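Grunder Wide-Opening Gripper, Soft Food Fingers
Replacement finger set and closing-force update

Sold by Inero
Fits: Grunder two-finger wrist unit, all mounting plates
Opening: 100 mm
Sold as a pair, screws included
Status: in stock, revised March edition

If you bought the first edition of these fingers from us, please read this page before you order anything, as you may be owed a free pair. We have been selling Grunder parts to small kitchens and salad packers for a good while now, and we'd much rather tell you the whole story than tuck it away in a download.

The trouble showed up first with leafy greens. A customer, Teresa Rutkowska, wrote to us that her gripper would close on a lettuce leaf, stop for a moment as it should, and then give one extra squeeze a second or two later. On a bottle or a plate you might never notice. On a leaf you got a bruised rib, and she had thrown away more romaine than she cared to think about (she was very nice about it, we should add). More worrying, the same late squeeze could come while somebody was reaching in to straighten the food, and that made it a safety matter for us, however small the force.

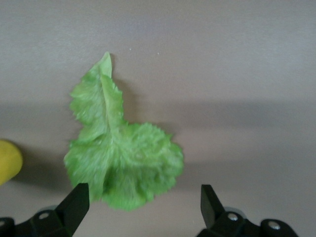
Shengli Zeng on our bench spent the better part of two weeks on it. The fault was in the way the controller decided it was holding something. A thin item gives very little push back, so the contact reading would drift under the limit, the controller would conclude that it had missed, and it would close again at full force. With the first edition set to its gentlest grip, he got the second squeeze in 34 of 300 closings, and always on thin or floppy things.

What has changed:

Controller update 20 removes the automatic second closing. If the reading drops, the gripper now holds still and reports a lost grip, and it waits for you to press Resume.

The new pads are a little more flexible at the tip, so a thin item gives a clearer reading.

The printed guide now says plainly to keep hands out until the arm is paused. The old one said it on the last page, in small type, and that was our mistake.
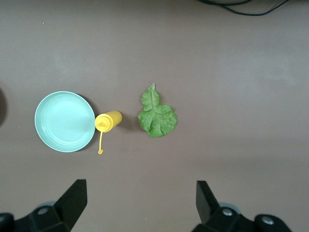

We also recommend a short check after fitting, and it really is worth the few minutes it takes. Set the grip to gentle, lay one leaf flat with nothing touching it, and run the closing cycle from the hand control with everyone standing clear. Do it again with something rigid. If you see the fingers move after they have stopped, press the red stop, switch off at the wall, and give us a call. Please don't try to cure it by turning the force down further, tempting as that is! It makes the fault more likely on the old edition.

Who gets a free pair: anyone whose fingers came from us before 2021-03-01. Send your order number to Baiba Zariņš in parts and she will put a set in the mail along with the update card. You can keep the old fingers for rigid items once the update is on.

Shipping is normally two working days. Returns are accepted on unfitted pairs until the end of April.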